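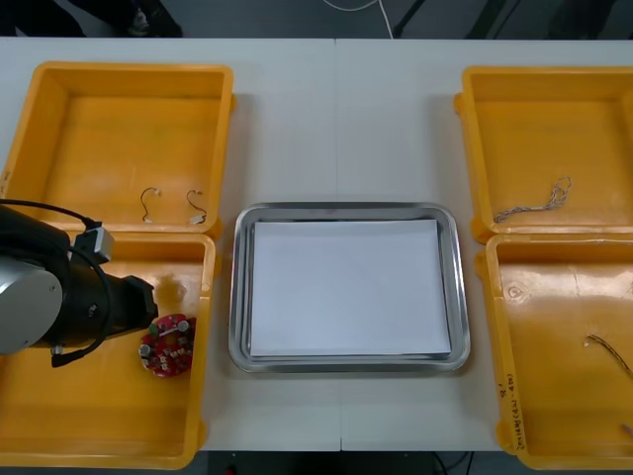

October, evening. Second reading of the Troluvthorpe manuscript, the middle-grade mystery by Nidia Llanos. The first reading was for pleasure, or as near as I get to it on a work file, and I wrote nothing down. This time I took each clue as it appeared and asked who knows it, when, and whether a nine-year-old would keep hold of it until it is needed. I ended up with the same layout as the white table with two yellow bins to the left, two to the right and the steel tray in the centre. Left side: clues the children find, clues the reader gets before they do. Right side: false clues, clues given by an adult. The tray takes whatever I can't place. By the end of chapter six the tray held the ferry ticket, the wet glove and everything said by the postmaster.

The ferry ticket first. It turns up on page 51, in Farby's coat pocket, and is dated the morning after the theft. Farby says he was at home all that morning. Neither child remarks on it. I assumed a deliberate plant and read on for the payoff, and there is none. Either a later chapter was cut or the date is a typing error. Query to Matilde Caldeira, who has the earlier drafts. If it is an error, the ticket can go, and the pocket can hold only the key.

The wet glove is a weather problem. Chapter three says no rain for a week. Chapter five has the glove soaked through on the garden wall at four in the afternoon. Dew won't do it at that hour. A sprinkler would, and there is a sprinkler in chapter nine, so moving one sentence forward fixes it. Marked as a suggestion in the margin and left the wording to her.

The postmaster is harder. He tells the children three things and all three are true, which makes him an information desk. In a book for this age an adult who simply hands over facts takes the work away from the detectives. I'd keep the first fact (the parcel came from Plakcombe), turn the second into something they overhear, and let them get the third from the postmark themselves. The postmark is already described in chapter two, quite well, and is then never used.

Chapter length. Most run close to 2,000 words, which suits reading aloud at bedtime. Chapter eleven is more than double that. It contains the attic search, the quarrel and the discovery of the second ledger. The natural break is after the quarrel, when the younger one goes down the ladder and takes the torch with her. Splitting it there also gives the book 20 chapters, a figure the designer will like for the contents page.

Lunch at the desk. Rang Teófilo about the read-aloud test. His class has had the opening and he says they guessed Farby immediately, on the grounds that he is polite. He did not think this was a fault. They wanted to be right and they wanted to wait for it. I have written that down without knowing what to do with it. The text treats the identity of the thief as the main question, but if the readers settle it in chapter one then the live question is how he got out of the locked reading room, and that explanation takes up half a page near the end. It needs more room. The window catch should be shown working at least once before then, by somebody innocent, with no comment.

Afternoon on dialogue. The tags are clean. "Grinned" is used as a speech verb seven times and I have changed it to "said" throughout, with a note so she can object. The brother says "elementary" in two places, which dates him by a century, and the sister objects to it only once. I'd have her object both times or cut one. The slang is otherwise plain and should last.

Still to do: the map. The endpaper sketch puts the library north of the canal and the text has the children cross the bridge to reach it from a house that is also north. One of them has to move. Moving the house on the map is cheaper than changing the text, and the artist is still at the pencil stage. Must ask her also to colour the towpath differently from the road, as they are the same grey at present.

Stopped at chapter fourteen, a little after nine. Kettle, then the Bermúdez proofs, spine copy only.

Contact | © Reading Desk Diary, all entries | Back to top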